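Section 4: Comparing fingers on the wrist camera

Okay, so by now the arm is homed and the wrist camera is talking to your laptop. This is the fun part! I wrote these steps after swapping between the Prerkley narrow fingers and the wide Grutstead ones more often than I care to admit, and they should save you an afternoon.

1. Power down the arm before you touch the fingers. I know, I know, but please do it.

2. Fit the narrow fingers first and snug both screws evenly. If one side goes tight before the other, back it off and start over, or the tips will cross when they close.

3. Open the camera view and close the gripper slowly. You want to see both tips in the lower part of the picture, with a thin gap left between them.

Note: Scuffs on the black fingers are fine. Chips at the tips are a different story, so swap those out.

4. Now give it something real to look at. I like a round knob on a clear bin, because glare and see-through walls will show you fast whether your camera settings are any good. Bring the arm down over the counter and stop with the tips pointing at the open marble just left of the lower gold knob.
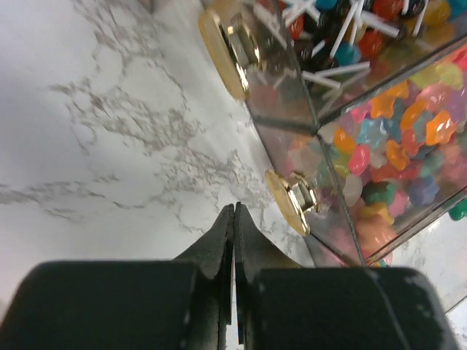
5. Save that pose as "knob start." Every finger set gets tested from the same spot, otherwise you're comparing poses and not grippers.

6. Run 20 slow grabs at the knob and write down the misses. Then power down, change to the wide fingers, and do it all again (yes, all 20).

Caution: Keep the grip force at setting 2 for this test. Acrylic cracks, and my friend Vendula Vrabec still has a bin with a nice long split in it from the day I tried setting 4.

7. If the camera keeps losing the knob, turn the exposure down one notch at a time. Shiny metal washes out long before the rest of the picture does, so go by the knob and ignore how dark the counter gets.

8. Save both logs in the same folder. You'll need them for the controller settings in the next section.

Prerkley Gripper Guide, rev. 821 | Questions? Write to the Wadville bench team | © Prerkley | Back to top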